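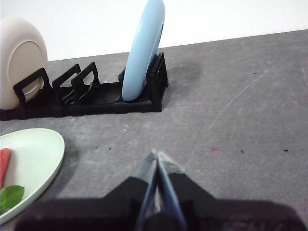
Columbus, Ohio – March

By the Retail Practice Research Group · 9 min read

4.2 Shopper research and the timing of range decisions

The second part of the study looked at when shopper research reached the people who set the range, and what they did with it. We interviewed category managers at suppliers and buyers at the retail chains they serve, and compared their accounts with the review calendars each chain had shared with us. In total 132 interviews were usable. Two chains, Cinar and Wokard, supplied full calendars. Raju supplied a partial one covering its housewares and kitchen aisles.

Suppliers usually began fieldwork after the retailer had announced a review. At Cinar the announcement came 12 weeks before the range was fixed. A standard shopper study, from the first brief to the final slides, took 10 weeks in most of the cases we were told about. On paper this leaves a margin of two weeks. In practice the buyers had often settled the number of items per shelf before the findings arrived, and the research was then used to choose between items within that number.

Wokard ran its reviews on a rolling basis, and its buyers described a different problem. They received studies at all points in the year, many of them on questions no longer open. One buyer kept a list of these and went back to it at the next review. Most did not. Of the 337 supplier documents filed by Wokard during the study period, the larger share were cited once or never in the notes of later meetings.

We also asked how findings were presented. Buyers preferred short documents that stated a proposed change to the shelf and the expected effect on category sales, including sales of competing brands. Studies that reported only on the supplier's own brand were read with more caution. Several suppliers said they knew this but had no budget line for category-wide work – the money sat with brand teams, who wanted brand results.

Vika, the smallest supplier in the sample, had moved its annual study to the quiet period between reviews and shared the raw tables with both chains. Its account manager reported more meetings with buyers as a result. We cannot say whether this changed its share of shelf, and the case is too small to support a general claim. It is taken up again in Section 5, along with the question of who should pay for joint studies.

Figure 4. Dish rack, kitchen category.

Contact the research group | Copyright the authors, all rights reserved | Back to top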